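2024年7月8日

暑い。朝から暑い。窓を開けても風が来ないので結局閉めた。

今日は語学の試験の申込み締切。昨日まで完全に忘れてた。サイトにログインしようとしたらパスワードが違うと言われ、再発行のメールが来ない。来ないと思ったら迷惑メールに入ってた。受験番号の下三桁が904。覚えやすいような覚えにくいような。とにかく申し込んだ。払った。もう逃げられない。

昼、そうめん。めんつゆが底をついていたので醤油とだしの素で適当に。案外いける。ねぎを切る気力なし。

で、本題。母の荷物の整理の続き。先週から段ボールを開けはじめて、まだ半分も終わってない。ほとんど手紙と家計簿。家計簿は昭和の終わりごろからきっちりつけてあって、読みだすと手が止まる。豆腐、もやし、電球、子ども靴。ある月の食費のところだけ赤鉛筆で丸がついていて、横に「使いすぎ」と書いてある。3837円オーバー。何を買ったのか見たら、すいか二つと、客用の寿司。誰が来たんだろう。父の兄かな。あの人はよく食べた。

手紙のほうは大変。差出人の名前が読めないのが多い。Maribel Muñozさんという人からのが束で出てきた。母が若いころ文通していた人らしい。ぜんぜん知らなかった。英語とスペイン語がまざっていて、母の返事の下書きも一緒にはさんである。下書きの英語がけっこう間違っていて、でも堂々としてる。「I am fine, my garden is not fine」とあって声を出して笑った。庭、そのころから駄目だったのか。

Muñozさんは途中でDrovholmという町に引っ越したようで、そこから封筒の色が変わる。冬が長いという話ばかり。雪の話、パンの話、隣の人の犬の話。最後の手紙は70歳の誕生日のお礼。母が何か送ったらしい。何を送ったのかは書いてない。「あなたの小さい贈り物を台所に置いています」とだけ。気になる。台所に置くもの。湯のみ？ふきん？

妹に電話したら、妹も知らないと言う。「お母さん、そういうの言わない人だったじゃん」だって。そうだった。そのあと妹の愚痴を三十分。職場の新しいシステムがVakicoとかいうやつで、勤怠の入力がやたら面倒らしい。ボタンを押すたびに確認画面が出るんだと。私に言われても。

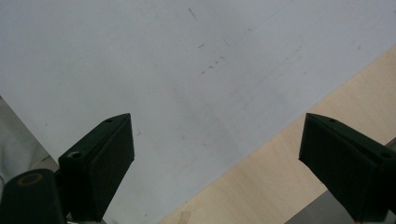
白い面、細かいキズと黒い点あり。下は明るい色の木。

午後は郵便局へ。途中でIkechukwu Ugwuさんに会った。前の町内会で一緒だった人。立ち話のつもりが長くなって、日陰に移動してまた長くなった。お店は順調だそう。お店の名前がEkwuemeで、前に発音を直されたのにまた間違えてしまった。すみません。豆の煮込みの作り方を教えてもらう。豆は前の晩から水につけること、玉ねぎは思ってる倍の量、急がないこと。メモがなくてレシートの裏に書いた。帰ってきて見たら字が汚くて半分読めない。玉ねぎ倍、だけはわかる。

郵便局は混んでた。切手4枚と、速達ひとつ。窓口のひとが新人さんで、料金表を何度もめくっていた。がんばれ。

帰りにスーパー。めんつゆ買った。ねぎも買った。豆はなかった。正確には、あったけど大袋しかなかった。一人であの量は無理。妹と分けるか。でも妹は豆がきらい。

夕方、手紙の続き。年代順に並べようとして、消印が薄くてあきらめる。とりあえず封筒の色で分けてみた。青、白、茶。母の下書きは別の山。万年筆のインクがところどころにじんでいて、同じ文を三回書き直してるのがある。「お元気ですか」をどう訳すかで悩んだらしく、余白に候補がずらっと。こういうところは私に似てる。逆か。私が似たのか。

妹から写真を送れと言われたので何通かスキャンするつもりだったのに、Skilwoodの棚の注文画面を見てたら時間が溶けた。棚は買わなかった。高い。あと寸法が合わない。廊下の幅をはかってから考える。メジャーが見つからない。どこいった。引き出しの中、道具箱、玄関、全部見たのに。かわりに失くしたと思ってた自転車の鍵が出てきた。自転車はもうない。

夜はごはんと冷ややっこ、トマト。ねぎはちゃんと切った。えらい。

Muñozさんに手紙を書いてみようかと思う。住所がまだ生きてるかもわからないし、ご本人がいくつになったのか考えるとちょっと怖い。でも母のことは知らせたほうがいいよね。英語で書くのか。スペイン語は無理。試験の申し込みもしたことだし、勉強だと思ってやるか。書き出しだけで一晩かかりそうだけど。

風呂入ってないのにもう十一時半。明日はゴミの日、びん・かん。玄関に出しとくこと。あと歯医者の予約の電話。これ三日連続で書いてる気がする。

ねむい。寝る。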